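Accounting for Long-Lived Assets
Torquil Halliday

Chapter 3
The Unit of Account

Learning objectives

After working through this chapter you should be able to
explain what is meant by a unit of account and why the choice affects reported profit;
separate a significant part from the item to which it belongs;
apply a capitalisation threshold to individual and grouped purchases;
record the replacement of a part, including the removal of the carrying amount of the part replaced.

3.1 Introduction

Chapter 2 dealt with the recognition of property, plant and equipment as though the thing to be recognised were already known. A cheque was drawn, an asset arrived, and the only questions were whether future economic benefits were probable and whether cost could be measured. In practice the prior question is often the harder one. Before an asset can be measured, depreciated, impaired or written off, the preparer must decide where it begins and ends. The result of that decision is called the unit of account.

Accounting standards give limited direction. They require that parts of an item which are significant in relation to its total cost be depreciated separately where their useful lives or patterns of consumption differ, and they permit individually insignificant items to be aggregated. Between the two lies a wide field of judgement. A ferry may be one asset, or it may be a hull, engines, navigation equipment and passenger fit-out. A car park may be a single improvement to land, or it may be a pavement, a drainage system, lighting and boom gates. Neither treatment is wrong in itself. The preparer is expected to show that the one adopted gives a faithful picture of consumption over time, and to apply it consistently to like items.

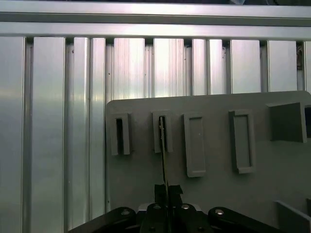

Page 41

3.2 Physical, functional and contractual boundaries

Three kinds of boundary are used in drawing up an asset register. They frequently coincide, and where they do the unit of account is rarely disputed.

A physical boundary follows the item as a discrete object. A utility vehicle, a forklift and a cool room can each be pointed to, tagged and counted at stocktake. The approach is cheap to administer and easily audited. It works poorly for network assets such as water mains, where the object has no natural end.

A functional boundary follows what the item does. Under this approach the shelving, beams and floor anchors of a warehouse racking installation form one asset, as no element is capable of providing storage alone. Functional boundaries tend to produce larger units than physical ones.

A contractual boundary follows the transaction. If a supplier quotes one price for a boiler, its flue and its commissioning, a single line is often raised in the register with no further thought. This is the most common practice and the least defensible. The form of an invoice reflects the supplier's pricing and may have no bearing on how the purchaser consumes the goods. The purchaser should allocate the price across significant parts, by reference to separate quotations or list prices where these can be had.

Consider Tarawneh, a regional cannery. Its bottling hall was re-equipped under one contract with Susau, a plant supplier, for a lump sum covering conveyors, a steam kettle and a labelling unit. The engineer expected the kettle to outlast the labelling unit by a wide margin. Recorded as one asset at an averaged life, the kettle would be fully depreciated while still in service and the labelling unit would carry an undepreciated balance when scrapped. The total charged to profit over the whole period is the same under either method. The charge for any given year is not, and it is the yearly charge on which prices, bonuses and loan covenants are commonly set.

3.3 Significant parts and useful life 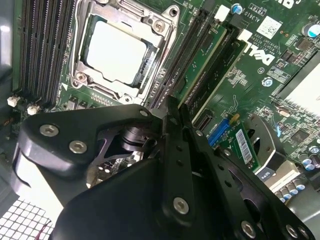

Significance is assessed against the total cost of the item, and useful life against the entity's own intentions for it. Both conditions must be considered before a part is split out. A part may be costly and yet share the life of the whole, in which case separation adds lines to the register with no effect on the accounts. Conversely, a part may be readily removed and yet be too minor to warrant a line. The office computer is the usual illustration. Inside the case, the motherboard holds the processor socket, and the installed memory stands in slots of its own near it, so the memory can be changed without disposing of the board. Few entities would record the two separately. The cost of the memory is small, the machine as a whole is normally retired on a fixed cycle, and any benefit to users of the accounts would be exceeded by the clerical effort. The ease with which a part comes out is evidence that it could be a separate unit, but it does not settle the matter.

Where a part is separated, the remainder also becomes a unit. The remainder is made up of parts that are not individually significant and is depreciated over a life that approximates their collective pattern of use.

3.4 The capitalisation threshold

Most entities set an amount below which expenditure is charged directly to profit or loss. The threshold is a matter of internal policy and rests on materiality. Throughout the exercises in this chapter a threshold of $4000 per unit of account is assumed, excluding recoverable GST.

The words "per unit of account" carry considerable weight. Suppose that Plurkidow, a chain of tutoring centres, buys desks for a new branch. Each desk falls well under the threshold; the order as a whole falls well over it. If the unit is the desk, the full cost is an expense of the year of purchase. If the unit is the furniture of the branch, the cost is capitalised. An entity that shifts between the two according to whether the year has been a good one is managing its earnings — a practice auditors look for in the final weeks before balance date. The tax office applies rules of its own to low-value assets and sets of assets. Those rules are taken up in a later chapter and should not be imported into the financial accounts without review.

3.5 Replacement of a part

When part of an asset is replaced, the cost of the new part is capitalised if it meets the recognition criteria, and the carrying amount of the old part is derecognised. The second step applies whether or not the old part was recorded separately. Where it was not, the cost of the replacement may be used as an indication of what the old part cost when acquired, adjusted for price movements and then for depreciation to date.

Worked example

Trodero operates a laundry. A drum motor was replaced under an invoice dated Sun 21 June. The washing machine had been recorded as a single asset on purchase, several years earlier in January, and the motor had not been identified as a part.

Required: state the entries to be made, and comment on the effect of the missing part record.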